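July – flower wrap trials, oak-colored table upstairs by the stair rail

Started 14:30. Aim is to settle the paper and the fold for the small bunches before we order for Daneshvar. Candidates are the plain white Fakum sheet and the heavier Disley stock. Order size would be 2000 sheets, so the choice matters more than it did for the last batch.

White sheet first. Laid flat, long side running away from the folder, near edge slightly over the table edge so it can be lifted without scraping. Held at both sides before the first fold.

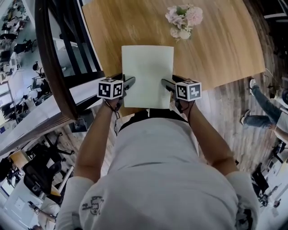

The sheet has to be square to the body before anything else is done. If it starts skewed, the point of the wrap lands off center and no later crease fixes it. Soft ruffled petals mark easily, so the bunch waits at the far side of the table until the paper is ready. Stems toward the folder – to be confirmed with Stestemis.

Cards: cream, flat, one per bunch. Tried tucking before the last fold and after it. After is slower, about 8 seconds more, but the card sits straighter. Keep "after" for now.

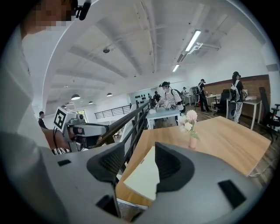 Cream card held over the table, before tucking.

To do: repeat with Disley stock, same fold. Check whether the card needs a slit. Leave wrapped bunches standing 30 minutes and look at the creases again.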